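March 22, 2020

Finished the first pass over the Hestthorpe recordings this morning. The set comes to 247 utterances from the last fluent speakers of the valley dialect, most of them short answers to prompts about weather, livestock and kin. Audio quality is uneven. The February sessions have a mains hum that sits right under the male voices, and a notch filter removes most of it but thins out the nasals, so I keep both versions and transcribe from the unfiltered one where the two disagree.

Main problem remains the vowel in the words for "ewe," "fence" and "yesterday." My field notes have one symbol for all of them. On the spectrogram "fence" separates from the other two, with a higher second formant and a longer steady state. I had put this down to the following consonant. It does not hold up, as the same vowel appears before a stop in "ladder" with the same values. Provisional decision: write it as a separate long vowel and mark every instance for recheck. This affects 30 headwords in the draft list.

Orthography is a separate matter and I should stop letting it leak into the phonetic tier. The Beltness spelling uses a doubled letter for length and nothing for quality. The older Grirorbridge spelling uses an accent for quality and ignores length. Neither covers the new contrast without a change. A third option is to double the letter and add the accent, which gives correct forms but ugly ones, and the older readers already complain about accents.

Verb paradigms: the past habitual is now attested in all persons except the second plural. It was elicited twice and both times the speaker switched to the simple past. Could be a real gap, could be the prompt. The prompt was a translation from English and "you all used to" is clumsy at best. Rewrite it as a story frame and try again by phone. Phone audio is narrowband and will be no use for vowels but is good enough for verb endings.

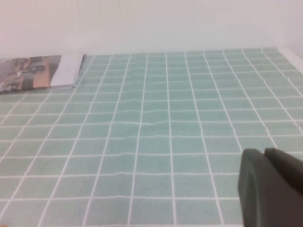 A message came in from Orellana in the afternoon, objecting to the way I have been segmenting the habitual at all. According to Orellana the ending is a reduced form of the verb "to sit," still free in the songs, and writing it solid with the stem hides that from anyone who wants to compare the neighboring dialects. "If a particle can come between them even once, you have two words. Check the songs before you fix the entry."

Fair point, and one I can test. The song texts were transcribed by a different hand and I have not used them for grammar, because meter moves things around. I searched them anyway. There are 3 lines where a negative particle stands between the stem and the ending. All come from the same song, and two of the lines are repeats, so the evidence is thinner than the figure looks. No cases in ordinary speech.

For now the ending stays attached in the transcription, with a boundary symbol in the gloss tier and a cross-reference to the song. If the particle turns up in speech I will split the entry. Wrote back to that effect and asked for the comparison table from the northern dialects, which I have only seen in a draft with the tone marks missing.

Dictionary file stands at 368 headwords after merging duplicates. The merge script treated capital and small letters as distinct and had kept two copies of every place name. Fixed. It also dropped the source code from any entry with more than one speaker, and this has to be restored from the backup by hand, as the script overwrote the field.

Left to do: recheck the long vowel entries, redo the second plural prompt, restore the speaker codes, relabel the kin terms that were filed under "household." Also move the backup to the other drive. The current one has started to click when it spins up.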